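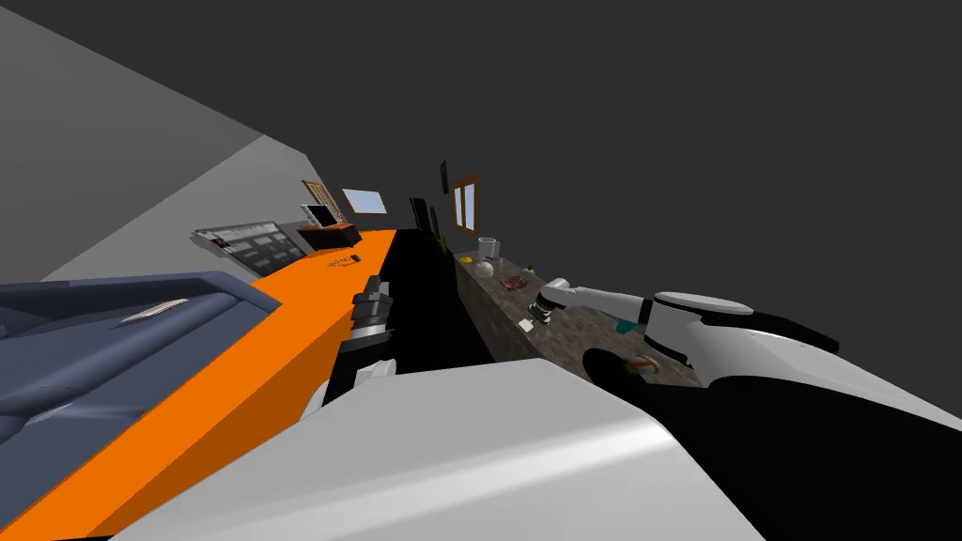 Call for Participants: Evening Meals and Shift Work

Skilon is looking for people who work evenings, nights or rotating shifts to take part in a study of how they eat at home. The study runs for four weeks. You will keep a simple food diary, answer a short survey once a week and do two phone interviews.

We are a small research office that studies household routines. In March we sent a mail survey to shift workers in the Rukamis area and got 2,192 completed forms back. Many people wrote in the margins that the questions did not fit their days. Someone who gets home at 7 a.m. may not have a meal they would call breakfast or dinner. The diary study follows up on those comments.

Who can take part

You must be 18 or older and work at least three shifts a week that start after 2 p.m. or end after midnight. Rotating schedules are fine if at least half of your shifts in a month fit that description. You need to live in Rukamis or one of the towns next to it, and you need to eat at least some of your meals at home. You can live alone, with family or with roommates. Only one adult per household can enroll.

You cannot take part if you are on a diet set by a doctor or if you will be away for more than five days during the four weeks. People who filled in the March survey are welcome to apply, but it is not required.

We have room for 51 participants. If more people qualify than we can take, we will pick so that different kinds of work are covered. Hospital staff, warehouse workers, drivers, bakers, security guards and hotel workers have all been in our earlier groups.

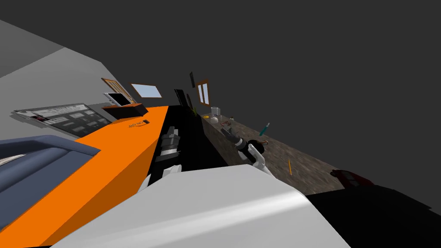 What you will do

The diary can be kept on paper or on your phone. For each meal or snack you write down the time, what you ate, where you ate it and whether anyone else was there. You do not weigh food or count calories. Short entries are fine, and "toast, standing up" is a complete answer.

The weekly survey asks about your shifts, your sleep and your grocery shopping. Each phone interview takes about 35 minutes. The first is in week one and the second is after the diary is finished. We call at a time you choose, including late at night and on weekends. Interviews are recorded with your permission and typed up, and then the recordings are deleted.

We may also ask which cooking equipment you have at home and how often you use it. A microwave and a kettle are enough to take part.
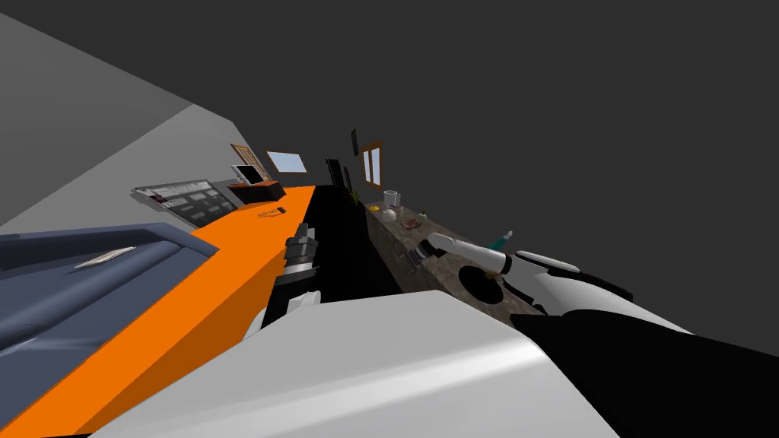

Kitchen with an orange countertop and a gray cooktop panel at the far edge.

Payment

Participants who complete all four weeks receive $400. If you leave early, you are paid for each full week you finished. Payment is by check or bank transfer within ten business days. You may need to report it as income.

Privacy

Your name and address are kept apart from your answers. Your employer will not be told that you applied. Results are published for the group as a whole, and any quotes from interviews are used without names or workplaces. You can leave the study at any time and do not have to say why.

How to apply

Pick up a form at the Skilon front desk, in the Ragnarsson Building, second floor, or ask us to mail you one. Please list your usual shifts for the next month and the best hours to reach you. Forms must reach us by Saturday, June 17, 2023. The mail slot by the Varex Street entrance is open all night.

We will contact everyone who applies, including those we cannot take this time.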